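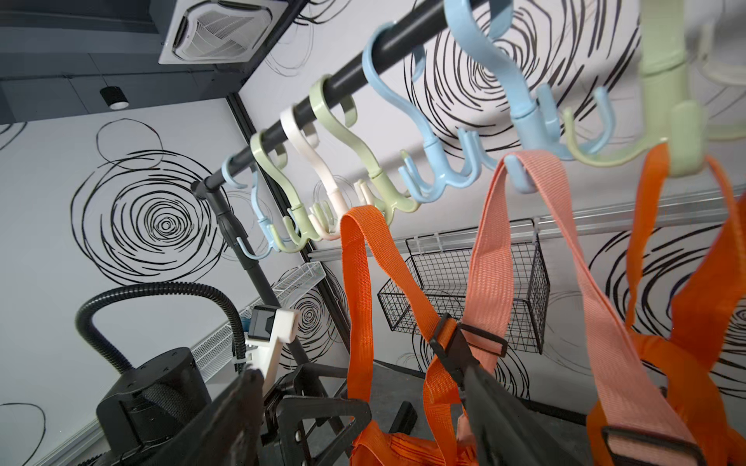
Pastel plastic hangers on a black rod, with an orange strap looped over two of them.

Contents Previous Next Glossary Index

Chapter 3
Where Does a Small Place Stop?

Look up Clultlow in almost any gazetteer and you will learn that it is an unincorporated community in the north of Veres County, on the Isero River, with a population of 121. You may also learn that it lies 2 miles from Serkham, the nearest town with a mayor. The entry takes a few seconds to read, and most readers come away thinking they know something solid. This chapter asks how much of it they should believe.

Start with the easy part. The river is there. The road is there, and so is Serkham, which has a town hall, a police department and a legal boundary that a surveyor can walk. Clultlow has none of those. It has houses, a grain store, a church, a closed school and a green sign at each end of the main road. The two signs were put up by different road crews in different years, and they don't agree with each other about where the place begins. If you come in from the east you pass the sign well before the first house. If you come in from the west you have already gone by several mailboxes.

So who are the 121? A person can only be counted as living in Clultlow if somebody has first decided what Clultlow is. For a town with legal limits, the decision was made by law, and you can look it up. For an unincorporated community, someone draws a line on a map for the purpose of counting, and the line has no other job. It collects no taxes. It elects no one. People who live inside it may never have heard of it, and people who live just outside it may have told strangers all their lives that they come from Clultlow.

The usual answer is that the line follows common sense: draw it around the cluster of houses and leave the fields out. That sounds fine until you try it. Lindsay Faulkner, who grew up on a farm south of the river, went to school in Clultlow, was married in its church and gets her mail on its route. Her house is outside the line. A family renting by the highway moved in last January and does all its business in Serkham. Their house is inside. Common sense has put the wrong people in the place, or at least it has used a meaning of "living in" that neither household would recognize. 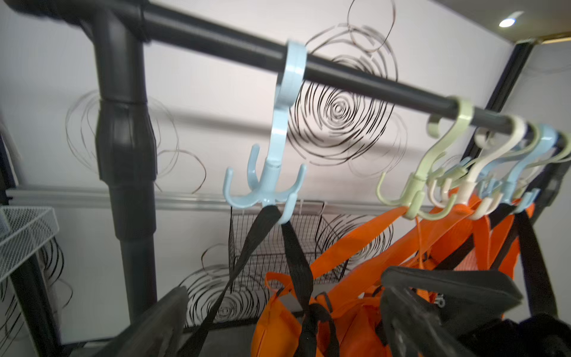

You could object that a few households don't matter. In a city they don't. Move the line by one street in a city and the total hardly changes. Move it by one street in Clultlow and you may gain or lose a quarter of the residents. This is the first thing to remember about small places: the smaller the number, the more of it comes from the boundary. A sharp rise or fall between two counts should make you suspicious before it makes you curious. Ask to see both maps. If the outline changed, you have learned something about mapmakers and very little about who moved in or out.

The name

Names get less scrutiny than numbers, and they deserve more. County histories like to give each settlement a founder and a story. Clultlow has two. One says that it was named for a miller, the other that a clerk misread a longer name on a post office application. Both are printed with full confidence. Neither comes with a document.

Jintana Chareonsuk, who taught local geography at the high school in Serkham for 30 years, used to hand her students both stories on the first Friday of the term and ask which one they trusted. Most picked the clerk. When she asked them why, they said that it sounded more likely. She would then point out that misread-name stories are told in a great many counties, often in nearly the same words, and that a story can sound likely simply by being familiar. (She had no great faith in the miller either.)

A safer approach is to ask when the name first appears in writing, and on what. A name on a deed, a church record or an old map shows that somebody used it by that time. It doesn't show that everyone did. Many rural places went by one name on the railroad timetable and another at the store, and the one we have today may be whichever the last mapmaker happened to copy.

The date

"Settled in" is the weakest phrase in the whole entry. Settled by whom? It nearly always means the first family whose papers survived, and those were people who could write, or who owned land, or who belonged to a church that kept its books. Earlier families who rented, or who moved on, tend to drop out. So do the people who were living along the Isero before any of these families came, and whose presence is still left out of too many county histories. A date of settlement tells you when the record begins. Treat it as that and it is useful — treat it as the start of human life in the valley and you are repeating somebody's mistake.

The distance

Even the 2 miles to Serkham needs a question or two. From which point in Clultlow, and to which point in Serkham? By road or in a straight line? Town to town is often measured between two dots on a map, and the dot for an unincorporated community may sit on the old post office, a crossroads or nothing in particular. For most purposes the difference is small. If you are studying who could walk to work, or how long a fire truck takes to arrive, it isn't.

What this chapter covers

The first section looks at legal towns and how they get and lose their limits. The second takes up places without limits and the lines drawn around them for counting. The third works through the Clultlow map in detail, using the county road survey, the church register and the mail route, and compares the outline each one gives. You will see that the three outlines overlap around the grain store and the church and disagree nearly everywhere else.

None of this means that gazetteers are useless. They are good at telling you that a place exists and how to find it. The trouble comes when a line in a gazetteer is copied into a report, the report is cited in a grant request, and a rough outline drawn for one purpose ends up deciding who gets a water main. By then the number looks very firm, and the map it came from has usually been left behind.

Before you read on

Choose a small place you know well, preferably one with no town government. Sketch its edge from memory. Then ask someone older who lives there to do the same on a clean sheet, without seeing yours. Keep both sketches. You will need them for the exercises at the end of the second section.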